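Hand-held gripper demonstration

Hand-held gripper demonstration is a method of gathering examples for a learning system in which a person performs a task using a gripper held in the hand. The tool carries its own camera, and each recording pairs the camera's view with the path of the tool and the opening of its jaws. No robot arm is needed while the examples are being made.

Equipment

The housing is usually a light plastic shell with two jaws worked by a trigger. A wide-angle lens is preferred, as it keeps both the jaws and much of the room in view. Square fiducial markers are often fixed to the equipment or placed nearby — their known size allows position and scale to be worked out from the video.

Procedure

A session begins with a slow sweep of the room, used to build a map. The operator then repeats the task, returning the tool to a rest position between attempts. In the Jiltard collection, made at Fliltby, each session was limited to 80 attempts, and object positions were changed after every attempt. The finished set held 904 recordings, of which 601 were kept after checking.

Rejected recordings

Most losses come from tracking. Plain walls and glossy surfaces offer few fixed points, and reflected ceiling lights may be taken for features of the room. Recordings are also dropped when the jaws leave the view or when the clocks of two tools disagree. The Rajput format, used by the Celler project from November onwards, stores the reason for each rejection beside the file.

See also: Imitation learning; Visual odometry; Fiducial marker 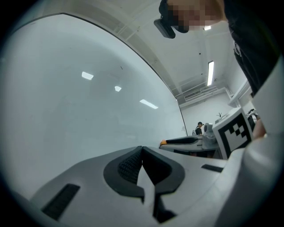

View from a hand-held gripper, with a square fiducial marker mounted on a white device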